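Subject: Re: [sosix-users] Loudness of the Rosance EP after upload

August 1, 2020

Replying on list, as two other labels have asked the same thing off list.

> We delivered the Rosance EP as 24-bit WAV through the Bernstead
> uploader. The masters sound fine here. On the streaming side the
> second track plays back quieter than the first, and the fade at the
> end of track four has a click in it. Is the uploader doing something
> to the audio? We used the same settings in October and had no
> trouble. Also, the pre-save page shows 3,000 saves but our report
> shows 3,372. Which one is right?

The uploader does not change the audio. It reads the header, checks the sample rate and bit depth, and writes a checksum before passing the file along. If you compare the checksum in the delivery receipt with the one from your own disk, they should match. If they do not, send both values and I will look at the transfer log.

The level difference comes from playback normalization. Each track is measured over its full length and turned up or down to a target. A track with a long quiet intro and a loud chorus measures lower than one that is dense from start to end, so the two are moved by different amounts. When a listener plays the whole EP in order, some players use a single value for the release, and then your original balance between tracks is kept. When the track turns up in a playlist, the single-track value is used. There is no flag in the delivery that controls this.

The click is a separate matter. I opened the file for track four and the last 27 samples do not reach zero. The fade was most likely drawn in the session and then trimmed when the region was exported. Lossless playback may hide it, but a lossy encoder tends to smear the step into something you can hear. Export again with a short tail of silence after the fade and replace the file under the same ISRC. Do not create a new release for it, or the play counts will be split.
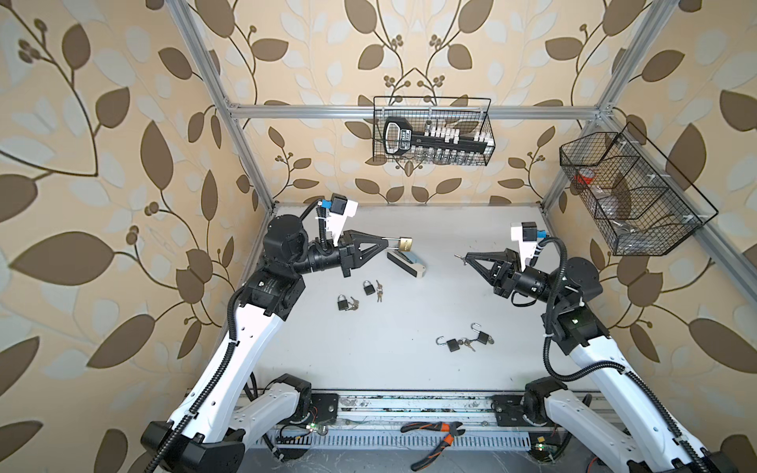

Two-armed cell, patterned walls and white tabletop.

On the save counts: the page rounds down to the nearest thousand, and the report gives the full number. Use 3,372 in anything you send to the artist or the distributor. The report also drops accounts that canceled the save before release day, so it can go down between two exports – this is normal.

Two notes on metadata while the release is open. The featured artist on track two is typed into the title field and also entered as a contributor, which will show the name twice in some stores. Remove it from the title. The version field on track four reads "final master 39", and that text will be public. Leave the field blank unless the track is a remix, live take or edit.

Dimitriou handles the vinyl cut for this one, as far as I can see from the order, and they work from their own set of files. If you replace track four, send them the new WAV too. Their cut is made without the normalization step, so leave the track levels as they were mastered.

Replacement files can be added until the release is locked. After that, open a ticket and include the UPC.

--
Sosix delivery support
To unsubscribe, send a blank message with "unsubscribe" in the subject line.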